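Juntunen Tests the "Wipe-Clean" Claim, and Most Table Coverings Come Up Short

October 14, 2025

Juntunen, the household textiles testing service, today released the results of a home trial of table coverings sold as stain-proof or wipe-clean. The trial began in June and ran for 60 days in 30 households. Its main finding will disappoint anyone who has paid extra for the words on the label: most of the coverings let at least one ordinary kitchen stain set for good.

Juntunen bought 16 coverings at full retail price from regular stores and gave them to families who eat, do homework and sort mail at the same table. No maker supplied goods or paid toward the work. Households were asked to use the coverings as they would any other, and to clean up spills with a damp cloth and dish soap, as the care labels said to do.

Coffee was the easy part. Nearly every covering shed it when it was wiped up within a few minutes. Left overnight, it was another matter. Turmeric, tomato sauce and ballpoint ink did the most lasting damage, and two of the coverings with the strongest wording on the package were among the worst marked by the end.

"Wipe-clean" has no agreed meaning on a store shelf. One maker in the trial uses it for a coated cotton that must be wiped right away. Another uses it for a fabric whose own care label, in small type on the back, tells buyers to keep it away from oil. Juntunen asked all of the makers what test stood behind the claim. Some sent a lab sheet. Several sent a copy of the sales brochure.

The households logged 469 spills between them. Juntunen cautions that this is a modest trial and that a log kept by busy people will miss some of what lands on a table. It does not claim to have ranked every covering on the market, and it would be wary of anyone who did.

Pattern turned out to matter more than coating in how happy people were. Families with busy leaf and flower prints rated their coverings higher than families with plain ones, even where Juntunen's own check found the same amount of staining. Makers may be pleased to hear it. Buyers should ask whether they are paying for protection or for a print that hides the mess, since the second can be had for a good deal less.
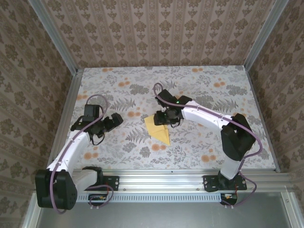 Fern fronds and small orange-peach flowers on an off-white ground, with a folded yellow piece on top.

Pale grounds were a mixed bag. They showed ink and sauce at once, which at least got the spill wiped up early. Darker grounds looked fine from across the room and felt sticky to the hand.

Juntunen advises shoppers to read the care label before the front of the package, to try a drop of oil on a hidden corner, and to keep the receipt. It has asked makers to state on the package which stains were tested and how long each was left to sit. Two have agreed to look at the wording. Neither has given a date.

The full results, with the care labels reprinted in full, are available free of charge from Juntunen on request. Printed copies can be ordered by mail.

About Juntunen
Juntunen tests textiles for the home, including bedding, towels and table linens. It is funded by reader subscriptions and accepts no advertising.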